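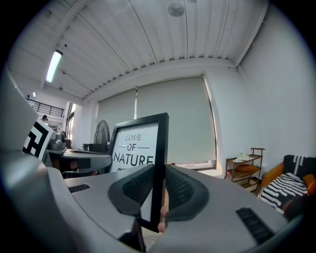

A black-framed "Love of Nature" print at the new Brindale reading room, which opens in September.

Brindale gets its reading room back next month, and it is going to be a beauty

BRINDALE, August 2000. The upstairs room at the old Mustonen building has had plenty of lives. It was a typing school, then a seed merchant's office, then a place where the town kept chairs. In September it will open its doors as a public reading room, and the people getting it ready can hardly wait.

Isla Hinds has run the project since the spring, when the town council agreed to a five-year lease. She grew up two streets away and remembers climbing the back stairs with her grandmother to buy bean seed by the scoop.

"You walk in and you want to sit down with a book right away," she said. "I've been in and out of there for months and I still feel it every time!"

The theme is the outdoors, and it goes well beyond the bookshelves. Framed prints with nature sayings will hang on the walls, and the opening collection of almost 1000 books leans heavily toward birds, gardens, rivers and long walks. Many came from the Baden family, who farmed along Prirano Creek and kept every field guide they ever bought. Some still have pressed leaves between the pages (the leaves are staying put).

Another 61 titles are for children under eight, including a wonderful run of picture books about pond life that Hinds admits she has already read twice.

The windows are a big part of the appeal. They have roller blinds, so readers can cut the glare on a bright afternoon, and a long white sill runs beneath the glass.
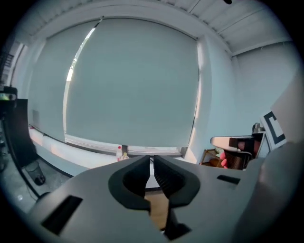

Hinds would love to see that sill put to good use. She is asking local gardeners for cuttings and small potted herbs, and the Prirano Garden Club has already promised a tray of African violets. Anything that can stand a sunny spot and the occasional missed watering is welcome.

The wood-topped table will be for drawing, puzzles and spreading out maps. On opening day it goes to the Creek Walkers, who are bringing their hand-drawn trail map of the valley, all 54 inches of it, and will help visitors mark their favorite paths. It took the group two winters to draw and has never been shown in town before.

There is still room for more pictures on the walls, too. Anyone with a framed print or photograph of a local bird, tree or view can drop it off at the town office on Mill Street. Please put your name on the back. Pieces will be changed every couple of months so that everybody gets a turn.

Reading room cards are free to Brindale residents and can be picked up at the town office now. The first 40 people to sign up will also get a bookmark printed with a creek heron, drawn by Hinds herself. Opening hours will be posted on the Mustonen building's front door by the end of the month.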